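Ticket 1679 – picking arm stops with jaws open
Opened by Rowena Baluyot, Lastow packing room
3 min read | 6 shares | 2 comments

12/27/20
Hello Remzi, sorry to land this on you on a Sunday. The arm stopped twice this morning and the Dendatard screen says "grip not confirmed". I've restarted it, had a cup of tea and restarted it again – same message.

Reply, Remzi Kılıçarslan
No bother at all, Rowena. Please try a slow open and close from the panel, then send me the wrist view with the jaws open.

Rowena
Done, and it moved nicely both ways. The girls on days used to do this job by hand and now mostly mind the screen, so a stop leaves them feeling rather spare. I've put them back on hand packing for now, and they're quite cheerful about it.

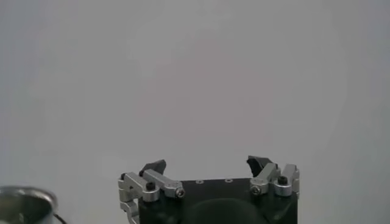
Next step
Remzi: Thank you, both fingertip pads are there and the gap between them is clear. I'd like to reset the grip limit to 4000 and run 9 picks with you on the phone.

Comments (2)
Ateş: We had the same message at Florkemlow, the limit had gone back to default.
Packer, lates: Can we keep one hand bench going please? I miss the chat.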